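Helmi Lehtinen had been meaning to write to her brother-in-law ever since the April thaw, when the ferry from Stovholm started running again and the post with it, but one thing and another had got in the way, mostly hens. Now it was evening, the kettle was on, and she had run out of excuses.

"Dear Aleksi," she wrote, and then sat for a good while looking at the two words, because Aleksi Mustonen had not spoken to anyone at Grasstead for six years, and all over a boat. It wasn't even a good boat. It leaked at Brelby and it leaked on the way home again, and old Rautiainen, who had sold it to them, used to wave from the jetty as if he were seeing them off for ever.

She told him about the hens. She told him the plum tree had come down in the wind, and that the bakery had changed hands and the rye loaf was not what it had been – though she still bought it, out of loyalty. By the third page she had got as far as the roof, and she knew quite well that she was going round the thing like a cat round a puddle.
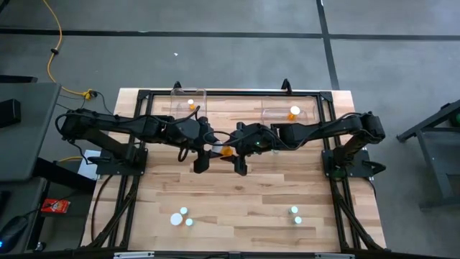 Would he come home if she asked him?

He might, if she asked plainly and left the boat out of it.

So she took a clean sheet and wrote that there was a bed made up in the back room, that the ferry came in at 3, and that she would be at the jetty with the dog. Then she put on her coat and walked down to the postbox in her slippers, before she could think of anything to add about the hens.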